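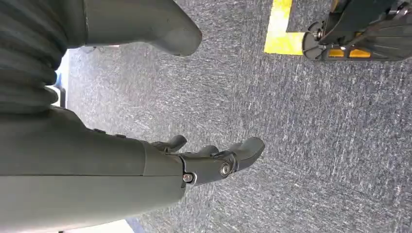 Gray-blue carpet, low pile.

Notes on the Relocation of a Personal Library

Posted 16/11/2018

The transfer of my books from the house in Pellholm to the present address was completed this week. The collection stands at 318 volumes, of which 232 have been returned to the shelves. The remainder will stay in their cartons until the second bookcase has been delivered. Raveck has confirmed the order but has not yet given a delivery date.

Planning began in May. At that time it was my intention to arrange the books by subject, as they had been in the former house. This was reconsidered after a conversation with Khairul Rahman, who kept a reading room for many years and holds that a private owner remembers a book by its author. I have adopted his view for fiction and history. Cookery, gardening and maps continue to be kept by subject, and the oversized atlases lie flat on the lowest shelf.

Readers who are preparing for a similar move may wish to note the following. Large cartons should be avoided. I began with the size supplied by Benex for household linen, and three of these could not be lifted once filled. The smaller size was used from then on. Each carton was marked on two sides with the shelf from which its contents had been taken, a practice I recommend without reservation. Hardcover books were packed upright and paperbacks flat.

Six books were withdrawn from the collection before the move. Five were duplicates. The sixth, a railway history on loan from Rhydian Howells, has been returned to him with my apologies for the delay.

One matter remains open. The Jankauskaitė novels were bought in two different editions, and the spines do not agree in height or color. They are shelved together at present. I would be glad to receive comments from any reader who has settled a similar question.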